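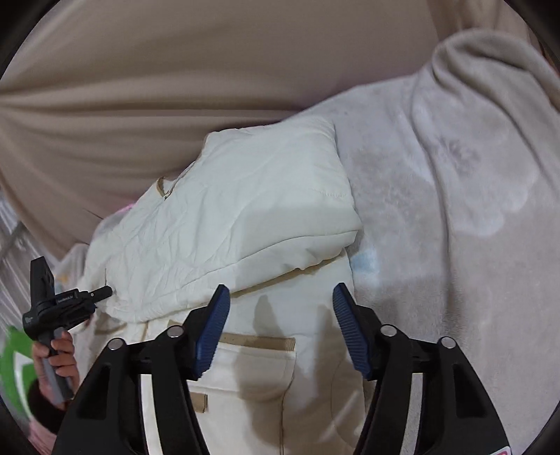 Figura 4. Prenda acolchada blanca, doblada, sobre una manta de forro polar gris claro.

3.2. Retención térmica tras lavados sucesivos

El relleno de las prendas acolchadas pierde espesor con el lavado doméstico, y esa pérdida condiciona su resistencia térmica más que el desgaste del tejido exterior. Para cuantificarla se emplearon 245 probetas de guata de poliéster suministradas por Anavley y Stilimska, acondicionadas a temperatura y humedad constantes antes de cada medición. El espesor se registró en cinco puntos por probeta – los cuatro vértices y el centro – bajo presión uniforme.

Se obtuvieron 1029 lecturas válidas; las restantes se descartaron por desplazamiento del relleno hacia las costuras. La caída de espesor se concentra en los primeros ciclos y después tiende a estabilizarse, comportamiento compatible con el modelo de compactación de Bognár. Las probetas de Stilimska, de fibra hueca siliconada, recuperaron mejor el volumen tras el secado en tambor.

El almacenamiento en plegado introduce un efecto adicional. En la línea de doblez la compresión es mayor y la recuperación, más lenta, de modo que las lecturas tomadas a menos de 4 cm del pliegue se analizaron por separado (véase el apartado 3.3).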